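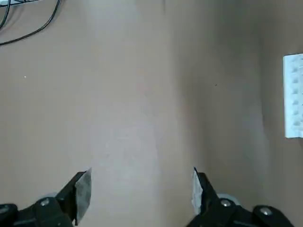
Komlow wrote that the wrist view alone is not enough to judge whether a set of examples is balanced, and asked for the original question to be restated in full. The restated version follows.

## Question: How many idle starts should be kept in a demonstration set?

Our department is collecting teleoperated examples for a pick-and-place policy. The target is 716 episodes, of which 700 are for training and the remainder are held back. Each episode begins with the gripper open and nothing between the fingers. Operators often wait before moving, and in several episodes the first 30 frames are nearly identical.

Guidance is requested on two points:

- whether the waiting period should be trimmed before training
- whether the tray must be fully visible to the wrist camera at the start

The data is stored in the Herkmont format, and no external camera is installed at present.

*Edited 24th December to correct the episode total.*

---

### Answer 1 (accepted)

Trimming is recommended. A policy trained on long idle starts may learn to remain still, particularly where the current view is its only input. Keep 2 frames before the first commanded motion and remove the rest. The unmodified recordings should be retained in a separate folder - the cutoff may need to be revised later.

With respect to the second point, full visibility is not required. A tray that is only partly in view at the start is acceptable provided that its position varies across episodes and the operator's approach brings it into view. If it always stands on the right, the policy may simply learn to turn right. A fixed external camera would help, and should be added before collection resumes in March.

**Joltier**

### Answer 2

We did not trim anything and the results were satisfactory. It depends on the model.

**Bukhari**

### Answer 3

The accepted answer is sound, with one reservation. Trimming by commanded motion fails if the operator's controller drifts. Please apply a small threshold to the joint velocities and review a sample of the cut points by hand. Gripper commands must be checked separately, as the fingers can close while the arm is at rest.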